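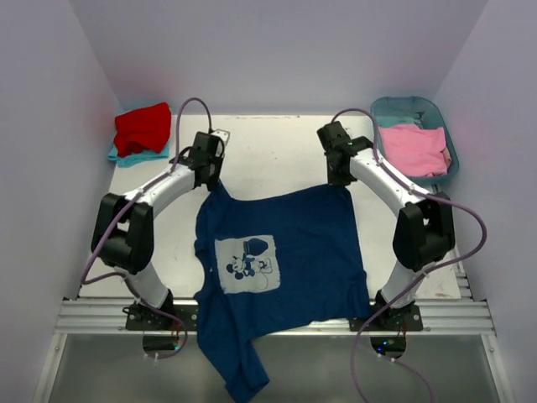
Why do some songs get stuck in your head?

Songs that repeat a short, simple tune are easy for your brain to remember, so your brain keeps playing them after the music stops.

Search this site Enter a word Go

A song stuck in your head is called an earworm. It has nothing to do with worms. The name means a bit of music that goes around and around in your mind.

Most earworms are short. You might hear only the chorus, which is the part of a song that comes back after each verse. Songs for kids often have a chorus with 5 or 9 notes that are sung over and over. The more times you hear a tune, the better you know it.

Words help too. Rhymes such as "cat" and "hat" are easy to remember. So are claps and nonsense words like "la la la."

Try this at home

Pick a song you like. Listen to the chorus 2 times, then turn the music off. Read a book or draw for a while. Is the tune still there? Write down which part you remember.

How do you make an earworm go away?

Sing the whole song from start to finish. Sometimes an earworm is a piece of a song that your brain wants to complete. You can also do a puzzle, talk to a friend, or listen to a different song. The new song might get stuck instead.

Words to know

Chorus: the part of a song that repeats
Verse: a part of a song where the words change each time
Tune: the notes of a song in order

Apr 16, 2021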